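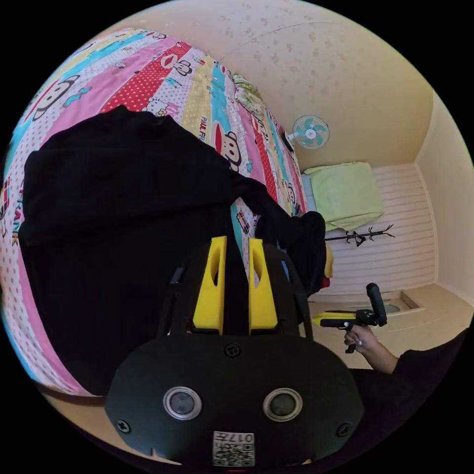 A patterned duvet with dark clothing laid across it in one of the bedrooms at Hatavside.

Residents of the Hatavside housing scheme are to receive new bedding and additional clothes storage before the end of December, the Brovalari Housing Association has confirmed.

The decision follows a survey of 264 households carried out in the autumn. Tenants were asked which parts of the home they found hardest to keep in order, and the bedroom was named more often than the kitchen or the hallway. Many replied that clothes were left on the bed for want of anywhere else to put them.

Under the arrangement, each household may choose two duvet sets, in plain or brightly printed covers, together with a hanging rail or a chest of drawers. Over 300 sets have been ordered for the scheme. Households that prefer to keep their present bedding may take storage only.

Aiguo Ren, housing services manager, said: "Tenants told us plainly that they had nowhere to hang a jumper. We have tried to answer that request as simply as we can."

Deliveries will begin with Arruda Court and continue to Indik House. Tenants will be given a delivery time by letter and are asked to clear a space beside the bed beforehand. Requests to change an order should reach the Hatavside office by 5 pm on Sunday.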